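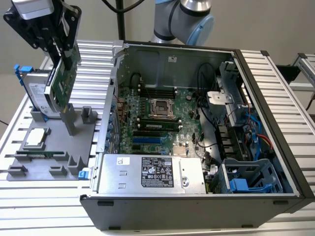
# Kimberg cordless dust blower

A hand-held electric blower for cleaning out computers, printers, tills and other equipment that gathers dust. It does the job of canned air and can be recharged from any USB-C charger. Sold singly or in boxes of 4 from our trade counter in Diltbridge.

The blower weighs 479 g with the battery fitted. There are two speeds. Low is enough for keyboards and desk fans, high is for heatsinks and power supplies. The trigger can be held or locked on. 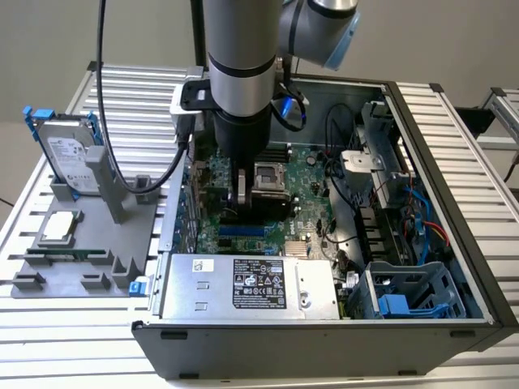
*Page last changed: September*

## Before you start

Switch the computer off, pull the mains lead and lay the case flat with the side panel removed. Hold fan blades still with a finger or a plastic rod so they don't spin under the air. Keep the nozzle a hand's width from the board, and don't blow straight into an open CPU socket — the contacts are fine and grit can lodge between them.

Work outdoors or by an open window if the machine has been in a garage or a smoker's house. A dust mask is sensible. 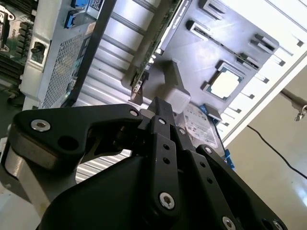
**Workshop / Cleaning / Blowers and brushes**

## In the box

- Blower with battery
- Wide, narrow and bent nozzles
- Soft brush that pushes on to the narrow nozzle
- USB-C lead (no plug)
- Printed instructions

## Specification

| | |
|---|---|
| Battery | 2,000 mAh, replaceable |
| Running time, low speed | 60 minutes |
| Weight | 479 g |
| Guarantee | Two years |

Spare batteries and nozzles are kept in stock. Nozzles from the older Sleiman blower fit the Kimberg, but the Sleiman battery does not.
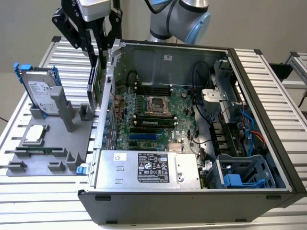 *Desktop tower with the side panel off, CPU socket empty.*

## Ordering

Order online or collect from Puton, Diltbridge. Collection orders placed before 2 pm are ready the same afternoon. Batteries cannot be sent by air, so allow extra time for the islands. Unused blowers can be returned in their original box — please leave the battery out and the terminal cover on.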